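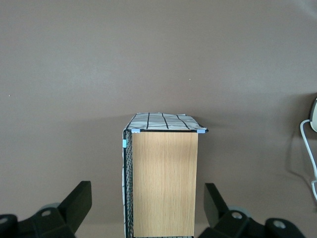

Cover sheet clipped over the top of a box with a wooden front panel and mesh side.

Covering a Mesh-Sided Box and Setting Up a Toast Station

Counter Storage Notes, part 5

Open boxes with mesh sides work well for bread, rolls and crackers because air moves through the sides. The open top is the weak point. Crumbs, dust and splashes from the counter get in. A loose sheet held down with clips closes the top and comes off in a few seconds. The second half of this page covers placing the toaster and plate on the same surface.

What you need
An open-top box with rigid edges
A sheet of thin fabric or strong paper, larger than the box opening
Small spring clips
Scissors
Tape measure
Toaster and plate

Choosing the sheet
Thin cotton is the usual choice. It folds over an edge without springing back and can be washed. Paper can be used for dry goods in packets but tears at the clip points after repeated use. A printed grid is handy as a cutting guide. Once the sheet is on the box the lines will wander, and they can be ignored from then on.

Do not use plastic film over bread. It traps moisture under the cover even when the sides are open.

Cutting
1. Measure the opening, outside edge to outside edge, in both directions.
2. Add two inches on every side for the overhang. For an opening 10 inches wide, cut the sheet 14 inches wide.
3. Mark and cut. Hem cotton if it will be washed often. The Trummer box sold with a lift-off lid has a raised lip, and needs another half inch per side.

Fitting
1. Lay the sheet over the opening and even out the overhang by eye.
2. Fold the front edge down first. Clip one front corner over the rim, then the other.
3. Draw the sheet toward the back until it stops sagging, and clip the back.
4. Leave the sides hanging. On a mesh side the overhang should lie flat against the wire – a clip in the middle of a mesh panel tends to bend it.

Wrinkles do no harm. Pulling the sheet tight puts strain on the clips, and on a light box it can draw the side panels inward. If a front corner sticks out, unclip it and fold it again at a shallower angle. Small clips hold thin cotton well enough. They slip on terry cloth and on anything folded more than twice.

Placing the toaster
Keep the toaster well clear of the covered box and of anything else made of cloth or paper. The manual for the Urkivano two-slot model, rated at 770 watts, asks for five inches of free space on every side and nothing above it. Follow the manual for your own toaster if it asks for more.

1. Turn the toaster so the end with the knob and lever faces the open part of the table.
2. Run the cord behind the toaster, away from the plate.
3. Set the plate on the control side, within easy reach but not touching the housing.
4. Take the bread out, then clip the cover back on before starting the toaster. Do not drape the sheet over the toaster at any point.

Toasting
Start at a middle setting. On the Urkivano this runs for 100 seconds from cold. A second round browns faster, so turn the knob down one step if the color was already right. For a single slice, check the manual for a preferred slot. If the slice does not rise far enough to grip, use the lever's extra lift where there is one. Otherwise unplug the toaster, let it cool and free the slice by hand. Never use a metal utensil.
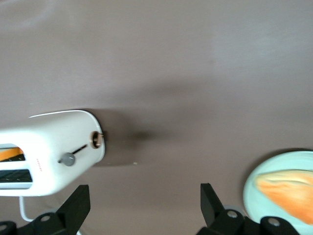 A reader comment on the earlier version of these notes says the plate belongs on the opposite side from the lever, because crumbs dropped on the way across collect in the lever track. Both layouts work. With the plate opposite, the cord has to be moved to the lever side, where it is easier to catch with a sleeve.

Afterward
Unplug the toaster and leave it for 10 minutes before emptying the crumb tray. Wipe the housing with a barely damp cloth. Shake the cover sheet out over the sink, not over the box, and check the clips for crumbs in the jaws. Wash a cotton cover weekly and let it dry fully before it goes back on. Replace a paper one when the corners start to split.

Related pages
Lining a shallow drawer with Ginisov felt
Ramham clip sizes and jaw openings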